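The Tendano tray, three months in

By Pushpa Thakur
26 May 2025
3 minute read

I didn't think I'd ever have enough to say about a tray to fill a page, but the dark green one has been out on our table since I got it and people keep asking where it came from. It's the rectangular Tendano with the raised sides, and I bought mine from the homeware shop in Ornport after dithering over it for far too long (I went home without it once and had to go back).

First, the sides. My old tray was dead flat and anything round went for a wander the minute you lifted it. I've carried a bowl of dal across the kitchen and down the step to the back room on this one and it stayed put – well, it slid up to the side and stopped there, and that'll do me. The green is lovely too, really deep, and it looks gorgeous with anything orange or red on it. I've got a round orange-red bowl that lives in it most of the time now and the two together cheer me up every single morning!

Size is where I'm a bit torn. One bowl sits in it with plenty of room to spare, and I can get a bowl, a cup and a piece of fruit in if I'm careful. Breakfast for two, no chance. Girish tried it with both our bowls and his big mug and ended up making two trips anyway. They do a larger one, but it looked enormous in the shop and I'd have nowhere to keep it.

Cleaning is easy enough, a wipe with a damp cloth and you're done. The corners do collect crumbs, mind, and turmeric needs seeing to straight away. I left a splash overnight and there's a faint mark if you know where to look. I've stopped pointing it out to visitors.

I also tried the Rajput tray that my sister-in-law swears by. Nicer handles, I'll give it that, but it's heavier and the sides are so low they may as well not be there. It went back to her after a week.

So would I buy the Tendano again? Yes, and I'm tempted by a second for the garden, if they've still got the green in July when we're next over at Vusatcombe. I'd love it a smidge longer and I'd love proper handles. Otherwise I'm very happy with it, and it's tidied up my table no end – or it would have done if I ever put the other bits and bobs away.

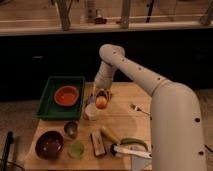
The green tray and its orange-red bowl, with the rest of the table's usual clutter: dark brown bowl, fork, little metal cup and a yellow chilli.

Contact | © Pushpa Thakur | Back to top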